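Wavel album showcase, stage check before doors
Aug 13, 2018. Checked by Raquel Simões, walk w/ Tatsuya Kobori

Exits x2 clear: OK
House cap up to 200, door has clicker: OK
Extinguisher stage left: OK, tag good til October
Mic stands taped: NO. Two loose by the keys, Tatsuya on it
Monitor cables under matting: OK now, was a trip hazzard at soundcheck
Lighting truss pins: OK
Haze machine: off for the acoustic songs, Hatsue asked. Alarm panel guy told
In-ear packs: spare batteries not here yet. Chase Peiyu
Merch table (CDs, signed posters): too close to the fire door, move it 15 in.
Piano casters locked: OK
Floors: recheck at changeover, lobby too
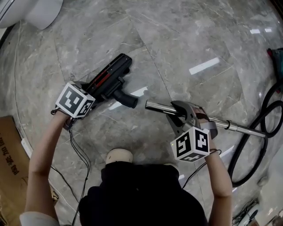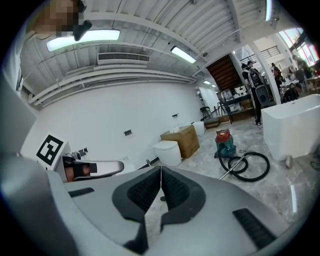 Gray marble floor, both photos. Vacuum nozzle and chrome wand in the first.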